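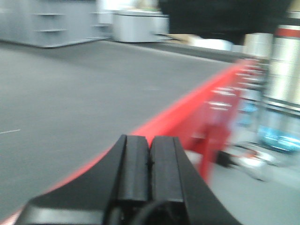 Grey matt tabletop. Shows every greasy thumbprint, see tip one.

Quick ones for the home office and workshop, written in a hurry before tea. Use what you like.

Matt tops
Warm water, one drop of washing up liquid, wring the cloth nearly dry. Wipe one way, then dry with an old tea towel. No polish – it goes patchy. Tea rings: bicarb paste, five minutes, rinse. Ilar spray is alright on glass but leaves a film on anything matt, I've stopped buying it.

Squeaky chairs
Tip it over and find the squeak first. Nine times out of ten its a bolt under the seat. Nip them all up, quarter turn, don't heave. Hair in the castors – snip across with nail scissors, pull out with tweezers. Castors mostly just pull off if you lever with a flat screwdriver (rag underneath or you'll mark the plastic). Mesh backs: hoover with the brush end, then a damp cloth.

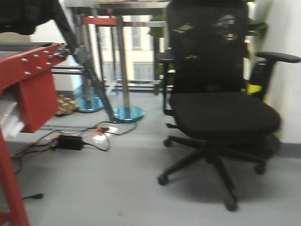

Mesh back, padded seat, castors on a star base. Do all of it while you've got the screwdriver out.

Low pile carpet
Hoover slowly, twice, second time across the first. Fluff that won't shift: rubber glove, slightly damp, drag it towards you. Candle wax – brown paper and a cool iron, keep moving the paper. Frayed edge? Trim the loose ends only, never pull, then a thin line of carpet glue along the underside. Deltico do a small tube that lasts ages. Let it dry overnight, and keep the cat out. 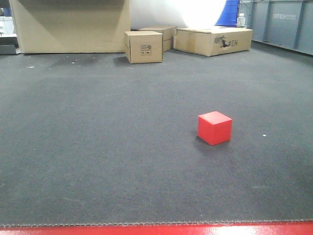 Low pile in dark grey with a wavy edge. Specks of fluff show up worst on this colour.

Dents from furniture
Ice cube in the dent, leave it to melt, blot, fluff up with a fork. Works on wool best. Deep ones might need two goes.

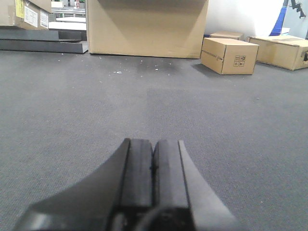
Sandpaper, which one
40 grit for old paint and rough stuff only, it will gouge. 100 for most jobs. 1000 is for wet rubbing between coats of varnish, dont bother with it on bare wood. Write the number on the back of offcuts before you tear them or you'll never know which is which.

Paint tins
Cling film over the top before the lid goes on. Tap it down with a rubber mallet – a hammer bends the rim and then it wont seal. Room name and month on the lid in marker.

More on Wednesday if I get chance. Drains probaly.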